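Pantry Staples at Mellstead: Dry Goods Gallery

Posted Sunday, May 11, 2025

We moved the baking supplies out of the hall closet this spring and into the cabinet next to the stove. The pictures on this page go with the list taped inside the cabinet door. Click a picture to see it larger. Captions were written by whoever put the item away, so the style varies.

White goods, shelf 2

Flour, sugar, starch, salt and baking soda all live on this shelf. Check the label before you scoop.

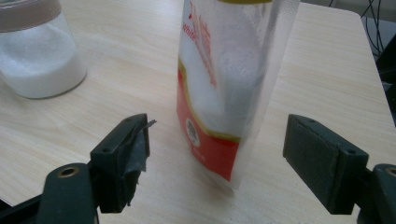
Refills are bought in bags and kept in jars once they are opened. The Petus jars hold the fine powders and the Flosix tubs hold anything coarse. A clear pouch with a big red panel, like the one with "White" printed on it in red, is easy to spot from across the kitchen, but once the contents are in a tub the print is gone, so cut out the name and tape it to the lid. The jar with the brown-gray band around the top is for fine white powder only. Please don't top it up with granules.

Shelf 3 is beans, rice and oats. Pictures will be added in July, after the new shelf liner goes in.

Labels are in the drawer under the Cropper scale, 30 to a sheet. Write the name first and the date under it. Use pencil, as the marker rubs off.

Supply order number for jars and lids: 2266

Back to Kitchen | Next gallery: Canned Goods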